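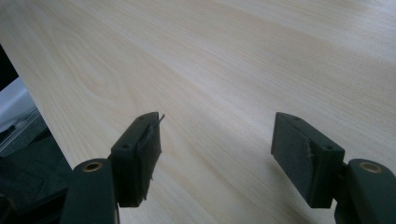

Section 4. Comparing two gripper pads

Use this part of the guide when you want to test a new pair of Prinum pads against the pair already fitted to your Prokard hand-held gripper. Work on a clear tabletop with the fingers wide apart, so that both dark grey pads can be checked along their inner faces. A stray fibre at the tip of a pad, such as the thin one curling up from the left finger, should be trimmed before you start.

1. Hold the gripper level, pads facing each other, and release the handle fully.
2. Look along each pad for lifting at the corners. Replace both pads if either has lifted.
3. Check that the two screws in each pad block are the short type supplied in the kit, part 847.
4. Close the fingers slowly on nothing. The pads should meet flat – if one tip touches first, loosen that block and set it again.

Caution: keep your fingertips clear of the linkage when closing.

4.1 Approach test

Put a light stand on the table and start with the gripper open and well back from it. Bring the open fingers forward along the table at a steady pace. Do the whole run with the old pads first, then change to the new ones and repeat it without moving the stand.

Note: loose threads on the lower edge of a pad can drag on the table. Write this down as wear and leave it out of the grip score.
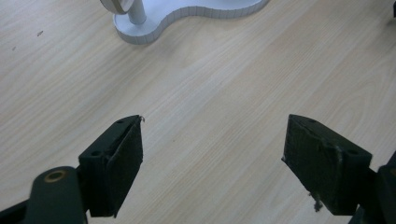 Lucero Apaza adds that the old pads should be run again at the end, as a tired hand closes more slowly and can make the second set look worse than it is.

4.2 Test with both hands

1. Take one gripper in each hand and stand at the near edge of the table.
2. Route any cable off the side of the table, away from your sleeves.
3. Steady the object with one gripper and work with the other, then swap.
4. Save each run in Agudelo under the name of the pad set.

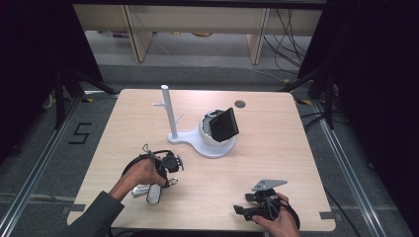

Can I fit a new pad on one finger and keep the old one on the other?
Fit pads in pairs only. Mixed pads grip unevenly and the results cannot be compared.

Note: the pad settings in this section were last checked on 9th March. Keep the removed pads in their bag until both sets of runs are saved.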